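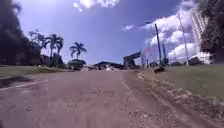
Honunow Plandine - Outdoor Errand Robot

43 shares | 3 comments

The Plandine is a small wheeled robot for moving light loads around outdoor sites. It carries parts from the stockroom to the yard, takes trash bags to the dumpster, and brings empty bins back. You load it and unload it by hand. It has no arm, so it will not pick anything up off the ground or open a door for you.

We get asked a lot whether a machine can take over chores yet. For this one chore, hauling things along a route it knows, the answer is yes on most days. For sweeping, sorting, stocking shelves or folding laundry, the Plandine is the wrong product, and we would not point you to another one that does all of that well.

Ground conditions

Smooth concrete is easy. Packed dirt, light gravel and worn pavement are fine at the lower speed setting. Loose stone slows it down and uses more battery. It does not climb curbs. If your route crosses one, you will need a ramp or a longer way around. Painted lines help it hold its position, but faded ones are not reliable, so we suggest the plug-in route markers (sold in packs) anywhere the edge of the lane is hard to make out.
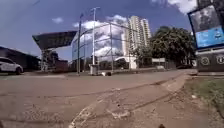
Open lots take more setup than corridors. With few walls close by, the robot has less to measure against, and strong sun can confuse the front sensor when it is low. Plan on walking the route with it twice, once in the morning and once in the afternoon, before you let it run alone. Parked cars that come and go are handled by stopping and waiting. It will not drive around a car unless you turn that option on.

Unnur Hedegaard at the Oltton garden supply store has run one since November. "It saves us the walking. We still do the lifting," she told us. Her crew uses it for potting soil and returns, and parks it when the lot is full on weekends.

Specifications

Longest single route: 200 yards
Price: $1,149, charger included
Spare battery: sold separately
Use in rain: light rain only
Use on public roads: no

Setup questions go to Heiðrún Kjærgaard in product support. Please have your route sketch ready when you call.

Page updated 10/04/2025

Share | Print | 3 comments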